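Open day at the Dakus housing project, Skolturbridge

Kumudini Khan
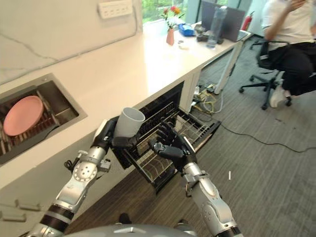

Open dishwasher under the white counter.

The October open day drew about 80 people. Tavion Crenshaw took our group of 12 through the old Jayasinghe mill, now being turned into apartments by Fivside.

We started on the ground floor, where the brick had been cleaned and left bare. The stairs are original and fairly steep - an elevator goes in next year. Most questions were about heating and street noise. Windows on the river side are triple glazed, and with them shut I could barely hear the traffic.

Storage is in the basement, one locker per apartment. Parking is tight, with 70 spaces shared with the library. The tour ended at 2 p.m. and the floor plans were on a table by the exit.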